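Solta Cell 2
Two-arm workcell for recording demonstrations

Home > Data collection > Workcells > Solta Cell 2

In stock. Ships flat on one pallet, arms in their own cases.

Configure / Request a quote / Download manual (PDF)

Overview

A bench-size cell for teams who need a lot of teleoperated episodes and need them to match. Two arms on one front rail, walls on three sides, fixed camera, recording software. You bring the objects and the operator.

Set it up, calibrate, start recording. Most of the work in a demo dataset is resetting the table and throwing out bad takes, so that's where we put the effort. Foot pedal for start, stop and discard. Reset card on the screen between episodes. Every episode is saved with its task name, operator code, object list and a pass/fail mark, so nobody has to go back later and guess.

Cell 2 replaces the original Solta Cell. If you own the first one see Upgrading, further down.

What you get

Frame, aluminum extrusion, pre-cut and labeled
Front rail with perforated strip and two black mounting plates
Wall panels, matte, light color: back, left, right
Two arms with two-finger grippers
Two leader arms for the operator (same joint layout, lighter, no motors in the wrist)
Fixed overview camera and mount
Foot pedal, three switches
Cables, power supplies, emergency stop
Binlow Recorder license, one seat
Hex keys. Two sets, because one will go missing

Not included: table surface, computer, objects. Surface is ordered seperately, see Surfaces.

The arms

Left and right are the same arm, swapped in software. Either plate takes either arm. Each one is driven by its own leader, and both can be recorded at once or one can be parked.

Status lights on the wrist show green when the arm is live and following the leader. Lights off means parked. Amber means a joint is near its limit — back off, don't push through it, the episode will get flagged anyway.

Run the long cable up the outside of the arm and leave a loop at the wrist. Too tight and it tugs on the gripper at full reach, which you'll see in the data as a small drift nobody can explain. Too loose and it drags over the objects. The manual has a page on this. Please read that page even if you skip the rest.

Grippers

Two fingers, parallel, black. Fingertips are a wear part. Order a spare set with the cell, you will want it. Soft tips available for glassware and thin plastic, hard tips for small blocks and anything with a corner. Don't mix tips inside one dataset. If you have to change partway, start a new batch in the Recorder and let it tag the two separately.

Surfaces

Plain white
Plain gray
Marble pattern, white with gray veining
Dark wood pattern
Green cutting-mat pattern

All the same size, all swap out without moving the arms. Lift at the back edge and slide.

Plain is easier for a first policy. Patterned is better once you care about it working somewhere other than your lab. A lot of customers record the first batch on plain, then repeat on marble with extra objects left around the sides.
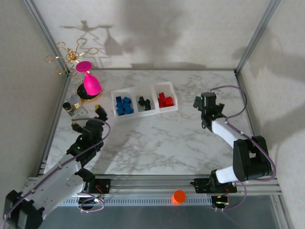

Solta Cell 2, marble surface. Three-compartment tray at the back, extra objects rear left, both grippers open.

Clutter

Extra objects are there on purpose, the ones with nothing to do with the task. A policy trained on a bare table tends to fall over the first time somebody leaves a cup in the corner. We suggest shiny things, tall things, things that throw a shadow on the back wall. Curly metalwork is great for this. Bright colors too, as long as they don't match a task object.

Keep the clutter still for a full batch or move it every episode. Either is fine. Moving it whenever the operator remembers is the one to avoid, it puts a pattern in the data that follows the operator's mood.

Lighting

Side light gives long soft shadows on the walls, overhead gives short ones. Record both. The wall panels are matte so you don't get hot spots, please don't swap them for gloss whiteboard (people do). Close the blinds or leave them open for the whole batch.

Task packs

Optional. Each pack is a set of objects, a reset card and a task file for the Recorder.

Blocks pack. Tray, three compartments, blocks to go with it. Tasks: single pick from a compartment, pick and hand over, return to the right compartment, sort a mixed pile. Good first pack. Small cubes are harder than they look when they're heaped up, expect the discard rate to be high on day one.

Kitchen pack. Cups, a bowl, utensils, a folded cloth. Two-arm tasks mostly.

Cable pack. Plugs, clips, short leads. Hard. Don't start with this.

Make your own. Blank task file template comes with the license. Name, object list, start layout, end condition, time limit. Fill those in before recording the first take. An end condition like "blocks put away" will get you five operators doing five different things. Write "all blocks in their compartment, both grippers open, arms clear of the tray."

Binlow Recorder

Runs on Linux. Saves joint positions, gripper opening and camera video on one clock. Joints are logged at 100 samples a second, video at 50 frames. Both rates can be lowered, not raised.

Per episode:
— joint states, both arms, leader and follower
— gripper command and measured opening, kept as separate columns
— overview video, plus wrist video if you have the wrist kit
— task file version
— operator code
— pass, fail or discard, with a reason if you pick one
— calibration stamp

Fails are kept by default. Leave it that way. You can filter them out at export, and half the people who deleted theirs wrote to us wanting them back. We don't have them. Nothing leaves your machine unless you turn on sync.

Export goes to the usual open formats or plain files, one folder per episode. Want it in the Clurora viewer? Check the box at export and it writes the index too. Clurora is a separate product and a separate license.

A normal session

1. Power on, arms to park. Wait for the lights.
2. Run the quick calibration. Touch each gripper to the two marks on the rail.
3. Load the task file. Check the version.
4. Set the start layout from the card.
5. Pedal left to start. Do the task at a steady speed, no showing off.
6. Pedal right to stop. Pedal middle if you blew it.
7. Mark pass or fail.
8. Reset. Go again.
9. Swap operators before anybody gets tired. Tired operators make jerky data.

Watch back the first few takes of every session before going on. A bumped camera is easy to fix at take three and miserable to fix at the end of the day.

Specs

Arms: 2, front-rail mount
Gripper: parallel, two-finger, 1 per arm
Wall panels: 3
Cell width, outside: 161 cm
Joint logging: 100 Hz max
Video: 50 fps max
Shipping weight, full kit without surface: 176 kg
Power: two wall outlets, grounded
Assembly: two people, one afternoon

Space needed

Leave room at the front for the operator and the leader arms. The operator should see the table directly, not only on the screen. Floor must be level or the frame has to be shimmed, feet adjust a little but not a lot. Keep it away from a door that slams. Vibration shows up in the wrist video before it shows up anywhere else.

Safety

Light arms, but they pinch. Hands out of the cell while the lights are green. The stop button goes on the rail or the operator's desk, wherever it can be reached without leaning over the arms. Test it at the start of each day. Long hair tied back, no lanyards.

Do not run unattended playback with a person in reach. Playback mode doesn't know you're there.

Add-ons

Wrist camera kit, pair
Soft fingertips, set of four
Hard fingertips, set of four
Second overview camera mount
Rail extension (for a third plate)
Szulc floor stand, fixed height
Szulc floor stand, crank
Extra Recorder seat
Spare cable set

Szulc stands bolt straight to the frame, no adapter. Other stands may work, we haven't tried them all.

Upgrading from the original Cell

Your arms carry over. Your frame doesn't, the rail holes are on a different pitch. Surfaces carry over if bought after July. Old recordings open in the new Recorder but gripper opening will be in the old units, run the convert tool first and keep a copy of the originals.

Mixing old and new episodes in one training set works if the camera position matches. Check by overlaying a frame from each. If the rail doesn't line up, keep them apart.

Questions we get

Can I use my own arms?
Maybe. Mounting plates are drilled for ours. Blank plates are available, and the Recorder takes other arms through a driver you'd have to write. Docs are decent.

How many demos do I need?
Depends on the task. Start with 50 good ones on one simple task, train, look at where it fails, record more of that. Better than recording everything for a month and finding out the camera was out of focus.

One operator or several?
Several, if you can. One is faster to train and gives you very clean data that all looks the same.

Do you do the recording for us?
No. We do a setup visit and a day of operator training. After that it's yours.

Can I take the walls off?
Yes, four screws each. Record with them on first.

Does the policy training come with it?
No. Export and use whatever you like. Sample training script in the docs, works with the Blocks pack out of the box, not tuned.

Lead time

Standard cell ships from stock. Patterned surfaces are made to order, so they may come on a second delivery. Wrist kits are short right now, ask before you order.

Warranty

Two years on arms and frame, one year on cameras and pedal. Fingertips and cables are wear parts. Keep the arm cases, we can't take a return without them.

Page updated 27/10/2025

Related: Recorder license / Blocks pack / Wrist camera kit / Surfaces / Floor stands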